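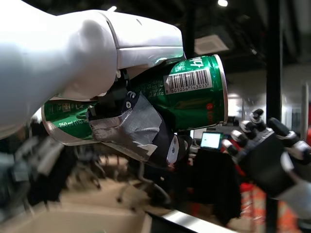
Unit 7: Reading and sorting the aluminum drink can

Print this page | E-mail this page

Course: Household Packaging and Waste, spring term
Notes prepared by Bronwyn Pearce

Before the class in March, please read these notes and bring one drink can from your home. It must be rinsed. A can with dents is welcome, the green one on this page is also dented along the middle.

7.1 What is printed on a can

A can has a small surface and the producer must put many things on it. Students often look only at the brand name and stop there. For our work we read the other parts:

Volume. On the green can it is 250 ml. The energy value often stands close to it, and here you find it in brackets behind the volume.
Barcode. Black bars with the digits under them. In our can the number is 8 801056 143015. Write all the digits in your sheet, also the first one, which stands a little apart and is easily forgotten.
Nutrition table. Very small letters. Take a magnifying glass from the drawer if you need it.

Copy the text as it is printed. If a dent or the curve hides some letters, write a short line in that place — do not guess them.

7.2 Dents and crushing

A thin wall bends easily when it is pressed from the side. The base is stiffer because of its shape, and it usually stays round when the middle is already folded.

Do not crush your can before you have copied the text. After this, ask in your own town what is preferred. Some collection points read the barcode and want the can in its full form, others accept it flat. In the exercise we compare the rules of two collection firms, Benemex and Farnix. Their sheets are in the course folder.

7.3 Exercise

Work in pairs. One person reads, the other writes, then you change.

1. Copy the volume and the barcode.
2. Mark on a drawing where the wall is bent.
3. Decide in which box the can goes under the Benemex rules, and then under the Farnix rules.
4. Write your reasons in two or three sentences.

Further reading: Halilović, chapter 7, and the short text by Sirkar (only the part on metal).

Print this page | E-mail this page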